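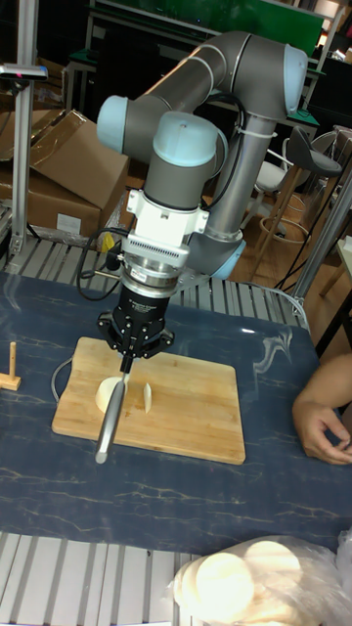 Robot Club news, by Oliwia Krajewska

We've moved on to knives! After spending all of March stacking blocks (436 tries, and I still dream about them), our team at Clullergate finally gets to do kitchen work, and I am so happy. Bożena Górecki wrote the slicing routine and I'm on the force readings, so I spend my evenings staring at wiggly lines and eating whatever didn't get cut. We log 110 slices a session, then argue over how thick a slice should be. I say thin, Bożena says I'm fussy.

Next up is the Ullwood student meet, where we get 2 runs in front of the judges. If you can spare an hour to help us practice, come find me in the workshop!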